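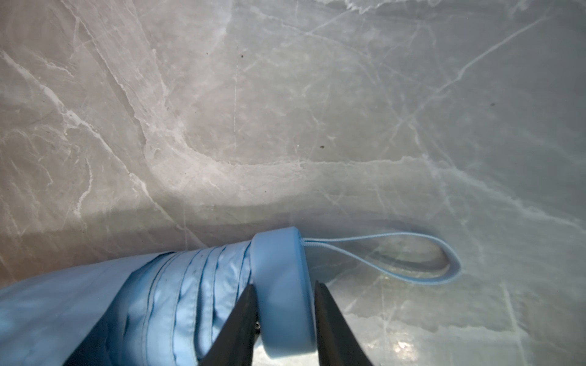 Slide 1. Folded light blue umbrella on gray marble.

Finding Trim for the Lollden Coupe
Notes for the club talk, 14 May 2026
Danica Begović

Slide 2. Start with the numbers. The factory at Larnari built 934 Lollden coupes over two model years. Our register has 497 of them. Of those, 340 are complete cars and the rest are bodies, frames or boxes of parts. Ask for hands: who has one apart right now?

Slide 3. Two kinds of window trim. Early cars have brass strip with chrome plating. Late cars have stainless. They do not swap. The early strip has a lip on the back that sits in a groove in the wood, and the late body has no groove. Pass the two short pieces around and get them back before the break.

Slide 4. Telling them apart at a swap meet. Use a magnet first, but don't trust it, as some stainless won't pull either. Look at the back side. Brass shows yellow where the plating is thin. Check the screw holes too. Early holes were drilled by hand and the spacing wanders a little.

Slide 5. Straightening. Work from the back with a small hammer and a block of hard maple. Go slowly near the ends. Brass that has been bent twice in the same place will crack the third time. I have cracked two pieces this way and both were from the driver's door.

Slide 6. Plating. Take every piece to the shop in one batch or the color won't match. Photograph each one on a tape measure before it leaves. Ask the shop how they hold the long strips in the tank. The Ritchie shop wires them at both ends, and mine came back straight.

Slide 7. Wood behind the trim. If screws won't hold, stop and look at the sill. Spyros Dumitrescu cuts new sills at Drenovwood from patterns taken off an early car. He needs the old sill, even a rotten one, to check the curve. The wait is nearly a year. Late cars need a different pattern, which he does not have yet. If you own a late car with sound sills, please see me.

Slide 8. Putting it back. Dry fit everything first. Start at the center post and work out. Slotted screws only on early cars. Leave the last turn until all the strips are in.

Questions. Someone will ask about door handles. Those are in the June talk. Parts list is on the back table, one per car please.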